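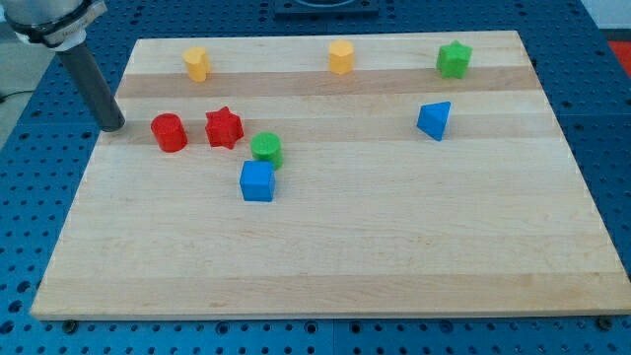

Colored blocks on a maple board beneath a robot arm. Small objects of mixed shape are common in tabletop sorting tests.

Tabletop sorting (robotics)

Tabletop sorting is a task in which a robot arm moves small objects on a flat surface so that they end up in groups, rows or assigned places. It is used in research as a stand-in for household and shop-floor chores such as clearing a table, putting away toys, separating hardware or loading parts trays. The task is simple for people, including young children, and is often used to judge how close machines are to doing such chores without help.

Terms

The name covers several related tasks. In pick-and-place sorting, the arm lifts each object and sets it down elsewhere. In push sorting, sometimes called nonprehensile sorting, the arm slides objects across the surface and never lifts them. A push sorter may need only a single rod or finger. Tidying is used more loosely for any task in which the goal is given in general terms, such as "put the same colors together."

Objects and surface

Plastic blocks are the usual objects. They are cheap, keep their shape and can be printed in any laboratory. A typical set mixes cylinders, cubes, stars and prisms in a few strong colors, so that the same set can be sorted by color or by shape. Shape has a large effect on pushing. A cube pushed at the middle of one face tends to travel straight, while a cylinder standing upright may slip off to one side of the finger. Stars can catch on their neighbors, and a triangular prism may come to rest on a different face after a bump.

The work surface is commonly a wooden or plastic board on a metal table. Wood grain and seams change the friction slightly from place to place. Software trained on one board may do worse on another, even when the blocks are the same.

Background

Industrial arms have sorted parts since well before the present interest in home robots, but mostly under fixed conditions. Parts arrived on a belt in a known position, or a feeder turned them the right way up. Any change of part meant new tooling or new code. Work on learned control changed the approach. A person steers the arm through the task many times, and a program is trained on the recorded motions together with camera views.

The Undevura block trials are one example. The trials used 3,000 recorded demonstrations and then tested the trained arm on 477 new layouts. Malcolm Blackburn, who led the work, reported that most failures came from blocks touching each other at the start. Blocks standing alone were seldom missed. A later round at Diramis added spoken instructions, and the operators were asked to change the goal partway through a run.

Present ability

Sorting a handful of rigid, brightly colored objects on a clear surface is within reach of current systems, given good light and a fixed camera. Results are weaker in the following conditions:

Objects that touch, overlap or lie in a pile
Clear, shiny or soft objects, such as glasses and cloth
Surfaces with a raised edge, where an object can become stuck in a corner
Goals that depend on custom, such as where a family keeps its scissors

Speed is also a limit. In the Diramis round the arm took 21 minutes to finish a set of layouts that an adult completed in around three. Slow motion is partly a safety choice, as the same arm moved faster would scatter the blocks or strike the table.

Use in homes and workshops

Few homes have a robot arm of any kind. The floor vacuum remains the usual household robot, and it handles objects mainly by avoiding them. In workshops, learned sorting has been tried for mixed fasteners and for returned goods. The Abeysekara parts depot ran an arm beside its hand-sorting bench from May and kept it for one product line only. Staff there still checked each tray before it was sealed.

Criticism

Some engineers hold that block tests say little about real chores. A kitchen table holds wet, fragile and unfamiliar things, and a person clearing it also decides what to throw away. Supporters reply that a machine unable to part two touching blocks is not ready for a kitchen, and that a small, repeatable test makes it possible to compare methods.

See also

Bin picking
Nonprehensile manipulation
Learning from demonstration
Zikeck board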